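# Valach Street library is getting its evenings back

2018-07-20

Good news for anyone who works days and reads nights – the Valach Street branch is going back to late hours in September, and I for one have already told my family not to expect me home for dinner on Tuesdays.

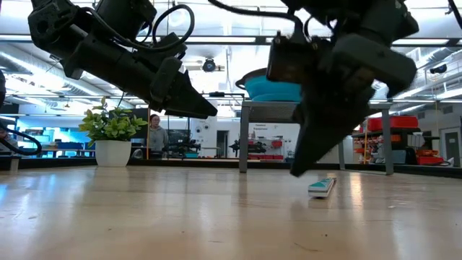 If you've only moved here lately, you may not know we ever had late hours. We did! The doors used to stay open until 9 on Tuesdays and Thursdays, and it was the best-kept secret in the neighborhood (well, not that secret, you had to fight for a seat by the radiator). Then the hours got trimmed, and for the past three years the place has locked up at 6 sharp. I get off the bus at ten to six. You can imagine how many books I've borrowed in that time.

The new schedule was read out at the branch meeting on Wednesday night, and I went along with my notebook and a bag of pretzels. Starting the first full week of September, the library will stay open until 9 two nights a week, same nights as before. Saturday hours don't change. Sunday stays closed, and yes, somebody asked, and yes, the answer took a while.

Mulugeta Gidey, the branch manager, did most of the talking. He told us the money comes from the regular city budget this time, so it shouldn't vanish after one winter the way the last extension did. "I don't want to give people a nice fall and then take it away at New Year's," he said, and got a good round of applause for it. He has hired two part-time clerks for the evening shifts, and both of them start training in August.

I asked about the back room, which I know a few of you have been wondering about too. It'll be open in the evenings for homework, sewing, chess, whatever you like, as long as you can keep it down to a reasonable roar. You'll need to book if you're bringing a group of more than 20. Smaller groups can walk in. The Ikholm reading circle already has its eye on the first Thursday, and they tell me they're starting with a mystery, so no spoilers in the hallway please.

There was a longish discussion about parking. The lot behind the building is shared with the Nanayakkara bakery, whose trucks come in at night, and the bakery would like library people to keep out of the row along the fence after 7. That seemed fair to everybody except one man near the door who felt it was the thin end of something. New signs are going up before the change. If you park on the street, remember that the meters run until 8 on the Herkutar Avenue side and until 6 on ours. I found that out the expensive way, years ago, over a single overdue cookbook!

Some other bits from the meeting, while I have my notes out. The book drop by the side door is fixed, so you can stop leaving things on the step. The large-print shelves are moving to the ground floor, next to the newspapers, and that'll happen over a couple of mornings in August when the front section is roped off. Holds will still be kept for a week, but Gidey is looking at making it longer for people who can only come in on late nights. I'd be all for that – I've lost my place in line for the same sea captain novel more times than I care to say.

The kids' story hour stays right where it is on Saturday mornings. A mom in the second row asked for an evening one in pajamas, with the lights low, and you should have heard the room. Gidey wrote it down and said he'd see if one of the new clerks was up for it. No promises, he said, but he underlined it. I could see that from my chair.

What about coffee? It came up, of course it did. There won't be any for sale, but drinks with lids are allowed at the tables now, everywhere except the local history corner. Sandwiches are still a no.

If you have thoughts on any of this, there's a comment box at the front desk, and it'll be there through the end of August. Slips are on the counter and you don't have to sign them. I've put one in already, asking for a second lamp in the biography aisle, where it gets so dim by late afternoon that I once took home the wrong general and read half of him before I noticed.

The next branch meeting will be in September, after the first week of late hours. I don't have the date yet but I'll post it when I do. Until then it's doors closed at 6 as usual, so run for it.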